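3.2 Wahrnehmung vereinfachter Formen

Die Befragung in Istmont umfasste 357 Personen, von denen 44 beruflich mit Gestaltung zu tun hatten. Alle Teilnehmenden beurteilten, ob ein gerenderter Körper auf sie rund oder kantig wirkt. Der Fragebogen folgt in seinem Aufbau der Arbeit von Caldeira und Garcia, wurde aber um zwei Fragen zur Helligkeit gekürzt.
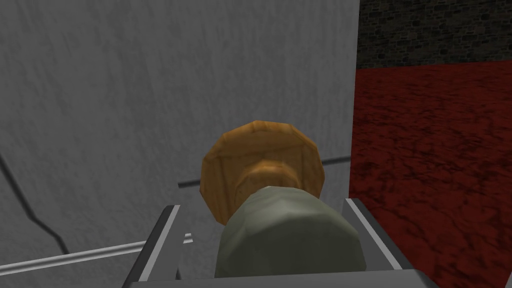 Abbildung 2: Zylindrischer Körper in Graugrün, flächig schattiert.

Für das Urteil über die Rundheit ist nach unserer Auffassung der Umriss weniger entscheidend als die Verteilung des Lichtes. Die Gruppe aus Dorkholm hat diese Vermutung schon früher geäußert, jedoch nur an Kugeln geprüft. Bei dem Zylinder in Abbildung 2 bleiben die einzelnen Facetten deutlich sichtbar, während die hellere Stelle links oben und die dunklere rechte Seite — zusammen betrachtet — eine Wölbung nahelegen. Von den Befragten mit Gestaltungsberuf nannten 17 den Körper dennoch kantig. Ob dieses Ergebnis auf Übung beruht, lässt sich mit den vorliegenden Daten nicht entscheiden.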